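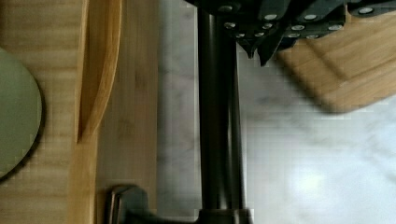

Studio notebook, 22 December 2021

Floor work block, last session before the break. Present: Chantelle, Hiyori, Benjamín, me. Hadiza on the sound desk until four.

Same question as in September: does the lying-down half hour at the start change how people move afterwards, or do we only feel nicer? I still lean towards the second. Chantelle leans hard the other way and has been reading Arancibia again, so we had the sacrum talk for most of the warm-up.

What we did: constructive rest, then rolling from the back to the side leading with the knee, then the long spiral up to standing. After that the Prorbridge phrase, twice at speed and once slow. I asked for no imagery at all in the first run. Hiyori said she couldn't switch it off (fair enough, she has been told to "melt" since she was a student). Second run with imagery, Chantelle calling it.

I watched for the neck. In the first run Benjamín held his head up through the whole roll, as he always does. In the second he let it go on the left side and held it on the right. Chantelle counts that as a result. I count it as half a result, and he had already done the roll once by then, so he was warmer and knew what we were looking at.

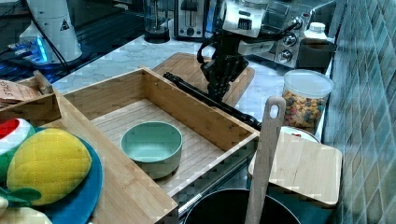
The order is the real problem. We always put imagery second, so it gets the credit for whatever practice would have done anyway. Next time toss a coin per person and don't tell whoever is watching. Amarachi offered to do the watching, and she has no stake in it.

Breath counts: I tried 18 slow breaths in rest instead of the usual open-ended stretch. Benjamín fell asleep. Hiyori lost count and started again. Not much use as a timer, go back to the clock.

The word "release" itself. Three of us wrote down what we meant by it before lunch and compared. Mine was about not gripping in the hip flexors. Hiyori's was about weight going into the floor. Chantelle's was a paragraph and mentioned the skull. If we mean different things I don't see how we can say the training does it. She says the body sorts that out - maybe, but I'd like to see it sorted out on paper as well.

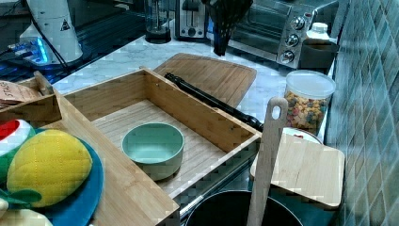

Fall and recovery from standing, last hour. Better than I expected. The descent through the side of the leg is quieter on everyone, no knees banging. Recovery is still muscled up from the shoulders, me worst of all. Fillow's old cue about the tailbone did nothing for me, again.

Sound: Hadiza's slow track, 100 bpm halved, pushed us all into the same timing. Turn it off for testing.

To do
- coin toss order, Amarachi to watch blind
- agree one meaning for release, two lines at most
- ask Clarkex about studio 201, the floor in ours is cold by three
- Benjamín: right side only, video from the head end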